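We're Brornonlow, and we write the house rules for robots that handle everyday things. Bread, mugs, folded towels, the odd wet sponge. If an arm is going to share a kitchen or a canteen with people, somebody has to decide how hard it may squeeze, how fast it may swing toward a bench and when it should simply let go. We love that job!

The company began in a rented workshop in Drillville with 3 people and one very long argument about what "gentle" means. Everybody had a favourite number and none of the numbers matched. So we started writing things down, first on a whiteboard, then in a binder with a cracked spine (we still have it), and eventually in the Skudeo Handbook, which most of our partners now keep open beside their own test plans.

## What's in the handbook

Skudeo has 40 rules. Some are short enough to fit on a sticker:

- Slow down before contact, even when you're sure where the object is.
- A dropped item is a result. Log it.
- Never tune a grip on one object and sign it off for a whole category.
- The stop button gets tested before the first run of the day, every day.

Others run to several pages, like the one on food. Bakery items are wonderful teachers. Crust will put up with a fair bit and then it won't, and a loaf that looks like its neighbour can have a completely different centre. We ask teams to record the approach angle, the finger opening and the point of first contact separately, so a reviewer can tell a bad plan from a bad squeeze.

## How we work

Every new behaviour goes through simulation first. That's rule one, and we're stubborn about it. A simulated kitchen lets us try awkward approaches at all hours without wasting a crumb, and it lets us be picky about things like clearance from neighbouring objects. Our current bread set holds 1,556 simulated attempts, each kept with its settings, the good ones and the woeful ones alike. 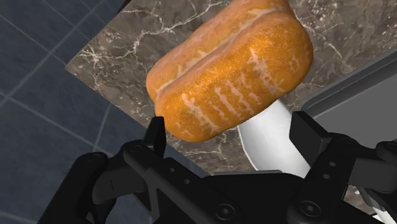 *Bread handling in simulation: a roll, a marble countertop and a black two-finger gripper.*

After simulation comes the bench at our Dalsgaard lab, at reduced speed, with a person at the stop button whose only task is the stop button. Then a review by someone who didn't write the code. It can be a humbling afternoon, and we've come to look forward to it.

## Sharing what we learn

We revise the handbook each December. Anyone using it can propose a change, and a good share of our favourite rules came in that way, from technicians, teachers and one very patient bakery. If you think we've got a rule wrong, send us the rule number, what you tried and what happened. Rough notes are fine, and so are colourful ones.

School and college groups are welcome at Dalsgaard too. Bring closed shoes and plenty of questions, and tie long hair back before you come into the lab.

*Page last updated July 6, 2021*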